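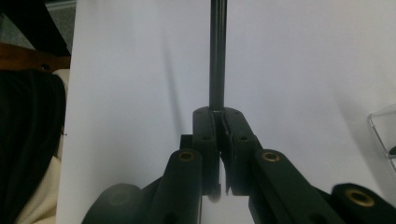

# The Straw That Wasn't a Straw

The club met in the room over the library, up a staircase that smelled like floor wax, and by July we had the place to ourselves every afternoon until five. We were called the Gokis. It was the name on the sign-up sheet before any of us got there, and we liked it too much to ask.

Our gripper was called Ornow. You held it in your hand and squeezed, and its two fingers came together, and whatever was between them stayed there if you had done your job right. Brass inserts in the arms, screw holes in the fingers, everything else printed in dark plastic on the machine in the corner that groaned through every layer. The left finger was fatter in my memory than it was in real life, probably because I sanded it for two days.

The contest was called the Jorent, and the task that year was thin things. That was all it said at the top of the rules! Thin things! Pick them up, hold them upright, set them down where the judges tell you. 2000 points if you were perfect, and 500 just for getting through the first round without a drop.

We practiced on everything. Knitting needles, uncooked spaghetti, a paintbrush, the antenna off a dead radio. The spaghetti was the best teacher, because it snapped the instant you got greedy, and you heard it, and everyone in the room groaned along with you. But the thing we loved most was the black rod. It had come out of a kite, it was straight as anything, and Ornow took to it. You'd bring the fingers in slowly, slowly, and the thin plate on the right one would touch first, and then there was this tiny moment when the rod made up its mind and stood.

"It's listening," said the smallest of us, the first time it happened.

"It's a kite stick," said her brother.

But he put his ear down next to it too.

We kept a notebook. Each try got a line, and each line said who was squeezing, what was being squeezed, and what went wrong. By the middle of the month the notebook was up to 578 lines and the handwriting had gotten terrible, mostly from excitement. "Slid." "Slid." "Tipped left." "Sneezed." "GOOD." Then a whole page of good, with one "slid" in the middle of it that we argued over for an hour.

The trouble was the Gachanja team. They met across town and had gone to the Jorent before, and their gripper was supposed to have a motor in it, and a little screen, and a voice. We had heard about the voice from so many people that I dreamed about it. In the dream it said my name and then dropped a noodle.

The bus to the contest took 27 minutes and I held Ornow in my lap the whole way, wrapped in a towel. In the hall the tables were so white they made you squint. The Gachanja kids were right next to us, and they were nice, which was a shock. Their gripper did have a voice. It said "Ready" in a calm, friendly way, and one of them let me press the button to make it say it again.

Then the judge laid our first thin thing on the table, and it was a drinking straw, or I thought it was. I reached in and squeezed the way you squeeze for a straw, hardly at all, and the thing stayed right where it was. Glass! It was a glass stirring rod, heavy and slick, and I had closed on it like it was made of air.

"Kite," whispered the smallest of us behind me.

So I opened up and started over and did it the kite way. Slowly, slowly. The plate touched. The other finger came in to meet it. I lifted, and I could feel the weight go all the way down into my wrist, and I turned my hand a little at a time until the rod pointed at the ceiling lights.

It stood there. I don't know how long I held it. The judge had to tell me twice to put it down, and from the next table the Gachanja gripper said "Ready," all on its own, and both teams burst out laughing, and I set the rod on its mark with my shoulders still shaking.

Somebody behind me was already opening the notebook.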